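Spent part of October on the soil moisture network at Trestov, an apple and pear block on heavy clay. Notes for anyone running buried probes with radio nodes. 1/

Setup: 14 nodes, one gateway on the packing shed roof. Each node reads probes at two depths and reports every 5 minutes while a valve is open. With the valves shut, it drops to once an hour. 2/

The fault we were chasing: readings at the deeper probe jumped within minutes of irrigation starting. Water does not move through that clay that fast. Renu Kanaujia suspected flow down the outside of the probe tube, and the timing fit. 3/ 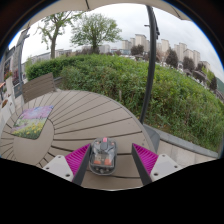 We pulled 2 of the probes and put them back in with a slurry made from soil out of the same hole, sieved and mixed to the thickness of pancake batter. Pour first, then push the probe in slowly and turn it as it goes down. Dry backfill leaves gaps in clay, and the gaps open up as the soil shrinks. 4/

After that, the deeper trace on both lagged the shallow one by several hours. The rest still show the jump and will be redone before the spring run. 5/

Second item, calibration. The factory curve is for loam and reads wet in this soil. Cường Lục dried and weighed cores from each row and fitted a new curve. The fit is decent in the middle of the range and poor near saturation – we don't schedule on those values anyway. 6/

Logging: the gateway holds 2000 records, then overwrites the oldest. With every valve open, that fills quickly. If your uplink drops overnight, check the buffer size before you trust the morning chart. 7/

Next up is the Skekevden block, which is sandier. Same probes, same node spacing, separate calibration. Will post the curves once the cores are dry. 8/8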